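February

In by half past seven. The heating in the Silthorpe building had come on for once, so I could take my coat off before ten. Remzi was already there, eating toast over the keyboard, and had the overnight training curves up. The loss looks fine. The loss always looks fine, so I didn't spend long on it.

We are now at 1131 demonstrations for the sorting task, and the target is still 2000 by the time Zerrin has to write the report. I think we'll miss it. I also think it may matter less than we said in the proposal, and most of today was about that.

The question is whether the policy gets better because it sees more demonstrations, or because it sees more kinds of mistake being put right. Saadet has been saying the second for months. Her idea is that the operator lets a grasp go slightly wrong on purpose, then recovers, and we keep the recovery and throw away the bad bit before it. She calls them repair episodes. Sinan doesn't like them since they take longer to record and you have to mark the cut by hand, and he is the one who marks the cuts.

So this week we trained two policies. Arnia has the ordinary demonstrations only. Jumon has the same number in total, but with a share of them swapped for repair episodes. Same network, same number of steps, same seed. We have not told Berkay which is which, and he runs the evaluations.

He did the first block this morning and I sat in. Rigid things went much the same on both. The tubs and bottles are easy by now and I wouldn't expect a difference there. With thin flat plastic it was another matter. One of the two policies kept closing too high, missing the lip, and then lifting away with nothing in the fingers as if it had the thing. It did this again and again without trying a second time. The other one missed nearly as often on the first go but went back down. I knew which was which and had to keep my face straight. Berkay wrote "B tries again" in the notes column and underlined it.

I don't want to make too much of it. One morning, one table, one set of objects. Remzi pointed out that going back down is only useful if it goes back down somewhere different, and on a few of the runs it went to exactly the same place. That's fair. He wants to log the height of the fingertips at each closing and compare the first attempt with the second. I said yes, and that he could have the afternoon for it.

Lunch at my desk. Soup from the machine, which tasted of the hot chocolate before it. Rang my mother and forgot to ask about her knee. Must ring again tomorrow.

After lunch I went through wrist camera views from the flat plastic work, looking at what the policy has to go on when it makes its decision. I hadn't done this properly since the autumn and should do it more. On the overhead camera everything looks obvious. From the wrist it is much harder, and the wrist view is what the network leans on most near the end of a reach.

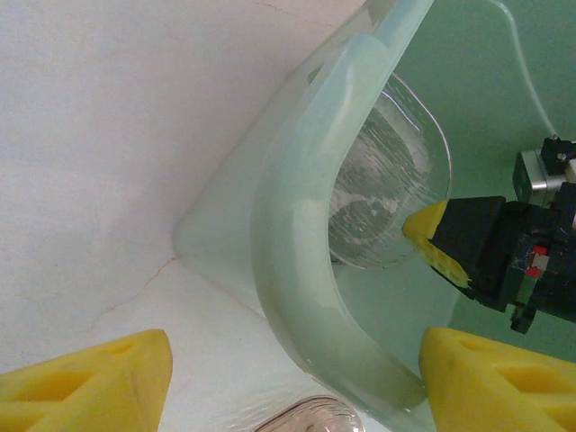 Clear plastic is still our worst class of object, and I'm starting to think it's a labelling problem as much as a seeing problem. When Sinan marks the moment of contact he goes by the edge, and on clear things the edge is only there when the light catches it. The dish in the green container is a decent case. The rim shows as a thin bright line, the middle is all scratches and cloudy white patches with the green coming through, and with the yellow fingertip right at its edge I could not have told him whether they were touching. I tried three times to decide and gave three answers. If I can't mark it, the cut point in a repair episode is partly a guess, and the guess goes into the training data.

Took this to Saadet. She thinks we should use the motor current to find contact and leave the picture out of it. Sensible, but the current is noisy on anything that light. She'll try it on 8 episodes first and see whether it agrees with the hand marks - if it doesn't, we'll have to decide which of the two we believe.

Call with the Kurtuluş group at four. They asked for a success rate and I said not yet. Zerrin would have liked me to give them something. I'd sooner wait until Berkay has finished all 2 remaining blocks and we've told him what A and B were.

Remzi's height logging works, apart from a sign error that had the fingers closing under the table. He is fixing it tonight. Left at half six. Need to order more foam tape and reply to Sinan about his leave.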